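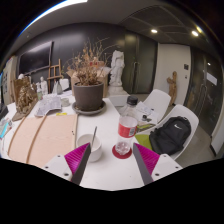 *Figure 1. Bottle with a black cap and red label, standing on a round coaster, with a white cup to its left.*

## Handout 7: Meteor showers and the radiant

Course convenor: Gunhild Overgaard

This handout accompanies the seventh session and should be read before the July observing exercise. Students are expected to be familiar with the celestial coordinates introduced in Handout 2.

### 7.1 Origin of a shower

A comet loses dust each time it passes near the Sun. The grains spread slowly along its orbit and form a stream. When the Earth crosses such a stream, the grains enter the upper atmosphere and are seen as meteors. Most are no larger than a grain of sand. A few streams, the Geminids among them, are linked to bodies catalogued as asteroids.

The Perseids are active from the middle of July until late August, and their parent comet is 109P/Swift–Tuttle.

### 7.2 The radiant

Members of one stream travel on nearly parallel paths. Perspective makes those paths appear to spread from a single point on the sky, called the **radiant**. A shower usually takes its name from the constellation in which the radiant lies.

A meteor seen close to the radiant leaves a short trail. Longer trails are found further away, and observers should therefore not look directly at the radiant itself.

### 7.3 Zenithal hourly rate

The zenithal hourly rate (ZHR) is the number of meteors one observer would see in an hour under a perfectly dark sky, with the radiant overhead. In a simple form:

ZHR = N × F × r^(6.5 − m) / (T × sin h)

- N: shower meteors counted
- T: effective observing time in hours
- h: altitude of the radiant
- m: faintest star visible, in magnitudes
- r: population index of the shower
- F: correction for cloud or other obstruction

The rate actually seen is almost always lower than the ZHR — a point often missed in press reports.

### 7.4 Observing exercise

The exercise takes place at the Firnorano field station. Students work in pairs, one observing and one recording, and change places at the end of each period.

1. Allow 20 minutes for the eyes to adapt to the dark.
2. Record the start and end of every period in Universal Time.
3. Note each meteor as Perseid, other shower or sporadic.
4. Estimate the limiting magnitude at the start of each period.

Only red torches may be used on the field. Record sheets are kept in the Briem reading room, and completed sheets are to be entered in Merkura under course code 1389.

### 7.5 Preparation for the next session

Read Gruker, chapter 4, to page 85. Bring one worked ZHR calculation, with units shown at each step.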